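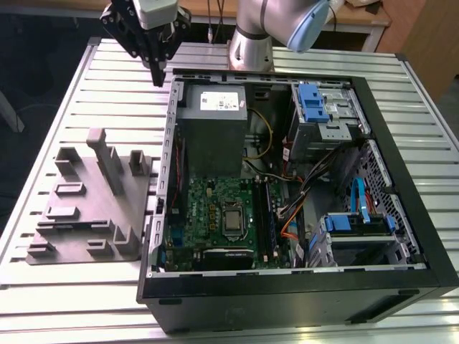 Missing a card in Munanov, is the game still playable?

Posted by gullwing_dee

Hi all! I picked up a used copy of Munanov at a swap meet in October and we finally got it to the table last Friday. Great fun for the first hour – then we ran out of harbor cards way too early and one of us got suspicious. We counted everything and came up with 238. The rulebook says 240. So I'm short 2 cards, and I think both are harbors, but I can't be sure because the list in the back only gives totals for each color and the blue ones cover harbors and storms together.

Has anyone played with a short deck? I don't want to buy a whole new copy (my husband would never let me hear the end of it), and I'd like to know if it throws off the scoring. We usually play with four, sometimes three. Also, do the storms come up too often if two harbors are gone? It sure felt that way, but I was losing, so take that with a grain of salt.
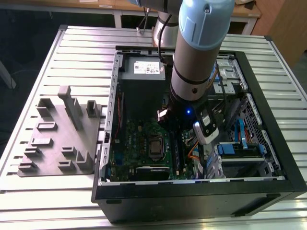 One more thing I forgot. My copy has the older rulebook with the 16 round markers, if that makes a difference. The seller thought there might be a newer printing with fewer rounds but he hadn't played it in years.

Aurelio Benítez

You can play it just fine. I've owned this game forever and we lost a harbor card under a radiator for a whole winter, and the only thing that changed was that people fought a little harder over the coast. With two missing I'd do this: before you shuffle, take one storm out and put it back in the box. That keeps the blue cards close to the mix they're meant to have. With three players you already remove a bunch of cards in setup, so just count the missing harbors as part of the ones you remove and carry on as normal.

For scoring, the only thing to watch is the long route bonus. You need five harbors in a row for it, and with two gone it gets harder to pull off. We dropped it to four in our house and it worked well, though my sister says it made her brother-in-law unbearable.

If you want real replacements, write to the publisher. Mine was Tzavaras, the name is on the bottom of the box. They sent me a card in a plain envelope and I didn't pay a thing, but this was a while back, so no promises. Tell them which printing you have. The card backs changed color slightly between the two, and you'd be able to spot the new ones from across the table. Sleeves with solid backs fix that if it happens.
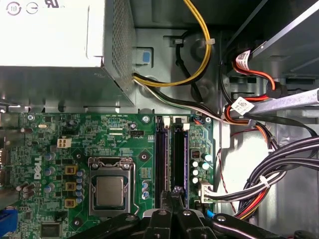 The 16 round markers mean you have the first printing. Rules are the same except for how ties get broken, and the old way is better in my opinion – most coins wins, then whoever has fewer storms.

pocketmeeple

just write harbor on two blank cards lol. my copy of Namine has like six of those in it

gullwing_dee

Thanks Aurelio! I sent them an email this morning and we're going to try it with one storm out in the meantime. And I did check under the couch, no cards, but I found a die from some other game.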